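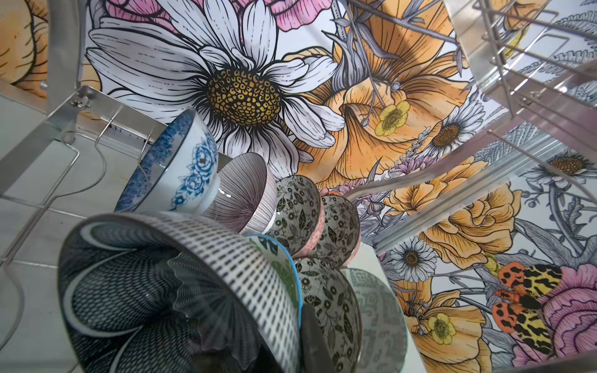 Bowls in the slots of the Falel. Big dotted one gets its own corner.

Falel two-tier dish rack, stainless steel. Reviewed by Duangjai Paisan

Quick one, had this since May and people keep asking so. Paid 60 for it at the Carrier outlet in Gidasthorpe, no discount, own money. There's a cheaper one on the same shelf with plastic feet. Didn't get that.

What it is: two tiers. Wire basket up top, slotted dividers for plates underneath, metal posts at the corners with rounded ends. Stainless, brushed look on the side bars. Fingerprints show but they wipe off with a dry cloth.

We're a bowl house. Hardly own a flat plate. Most racks are made for plates and the bowls just slump into each other and you get the clank every time you pull one out. So I was mostly buying this for the dividers. The wires are thin and curved and a cereal-size bowl leans back on them and stays put. Next one goes in behind it, tips the same way. Leaf print, stripes, the blue peony one, all in a line, and you can grab whichever one you want without moving the rest. That alone was worth the money to me.

Big serving bowl is a different story. It goes in on its side with the inside facing out and it fits, but it eats the front and you lose slots for the small ones. If you own two of that size, measure first. I'd put the second one on a towel.

Assembly. Box said 12 minutes. Took me way longer, mostly my own fault, I put the left bracket on the wrong way round and had to undo it. The screws are small. Do them finger tight all the way round first, then go back with the screwdriver. Instructions are one sheet, drawings only, drawing 3 is upside down compared to drawing 2. Once it's up it's solid. No wobble on a laminate counter, a tiny bit on tile.

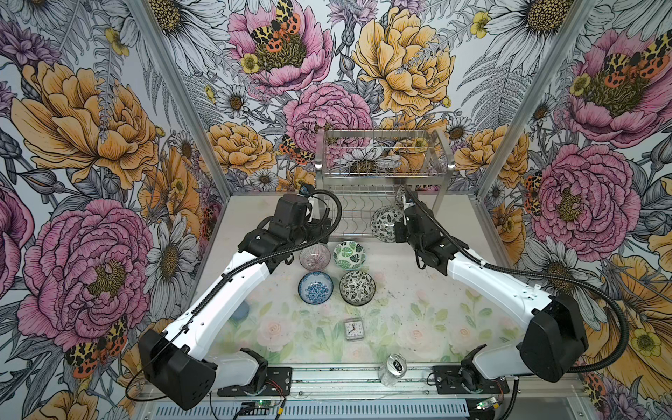 Footprint is fine if you push it right up to the wall. Mine looks good against a pattern too, the wires are open enough that the wallpaper shows thru and the whole thing doesn't feel like a big steel block sitting there. Small bowls I unload first and set out by size, then the big ones, and it's a one-hand job with these dividers.

Top basket: mugs, lids, the colander. Wires are spaced a bit wide for teaspoons, they slip. Get a cutlery cup. None included, which at this price is kind of cheap of them.

Drainage, ok. You need your own tray or mat under it. I used an old baking sheet for the first week and then gave up and bought a proper tray.

Rust: none so far. My neighbor Vaughan Nepia has the older Falel and his went brown at the weld spots, but he lives out by the water in Clurkham and leaves his windows open all year so who knows. I dry the bottom rail when I remeber to.

Cleaning is a pain around the curved wires. Old toothbrush. Takes a while.

Good: bowls stand up properly, steady, easy to see what you've got.
Bad: no cutlery cup, no tray, instructions, teaspoons.

Four out of five. Would buy again, and would put the bracket on right this time.

Update 9th January: one of the screws on the side had worked a little loose, tightened it, fine since. Check yours.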